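Karneck mugs and plates go on sale in Jirkthorpe
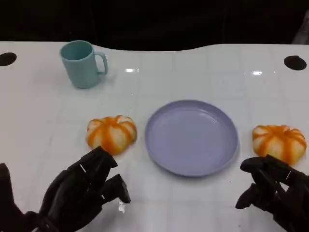 A light blue mug and a lavender plate from the spring range.

3/17/26 – Tableware maker Karneck has put its spring range on sale at its Jirkthorpe shop. The mugs and plates come in 6 colors, including light blue and lavender, and are sold singly.

Designer Lamai Tanasarn said customers had been asking for softer colors. "People want to mix them at home," she said. "We stopped boxing them in sets."

The first run is around 3000 pieces. The Nodcombe shop will get its stock before the end of the month. Orders placed online are limited to two of each color.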